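Teaching a robot to clear up lunch, one squeeze at a time

I spent most of Monday with the little group at Corard, up on the second floor in Skoltdale, and I came home with a sore wrist and a lot more respect for anybody who does this all day.

If you haven't followed along, they're the people recording household chores by hand so a robot arm can learn them later. There's no arm in the room while you work. You hold the gripper yourself, with a camera riding on it, and you do the job as if the gripper were your own fingers. Pick the thing up, carry it, put it down, open, back off. Then somebody resets everything and you go again. Bronwyn Rakena, who runs the sessions, had 77 takes planned for the day and we got through most of them before she let us stop for tea.

The current batch is all fruit and vegetables, and I loved it! They used to do everything on a kitchen table, but Bronwyn wanted soft surfaces too, so now there's a round on a bed, with a cloth laid over the bedspread. A carrot behaves very differently when the ground under it gives a little. I squeezed too early on my first tries and kept pinching up a fold of cloth along with the thing I was after. Murdo Galbraith told me to come in steeper and slower, and that helped (mostly).

Slower is the big lesson, by the way. I wave my hands around when I talk, and I apparently wave a gripper around too. Fast moves smear the video, and smeared video is harder to learn from, so a fair few of my takes went into the folder they call "maybe." Murdo's go straight into the good pile. He moves like he's carrying soup.

They've also been trying the other way of teaching, with a person steering a real arm by remote control from across the room. Kilian Hollenstein is in charge of that side, and he let me have 10 minutes on it. I found it much harder. You lose the feel of the thing in your hand, and I was forever guessing how far I was from the plate. Kilian likes it for jobs near hot pans, and he says the two kinds of recordings can be mixed. I'll believe him — he's the one who has to make the training work.

What happens next is a test in July. The arm gets fruit it hasn't met before, 20 tries, no human help, and Bronwyn says she'd be happy with 19. I'd be happy with a dozen, but then I've seen my own takes. She's asked me back for the next round, which is bowls and lids, and I've already said yes. 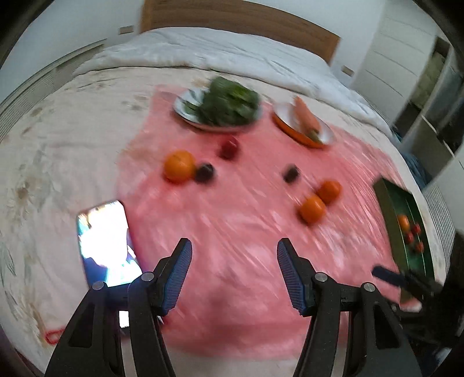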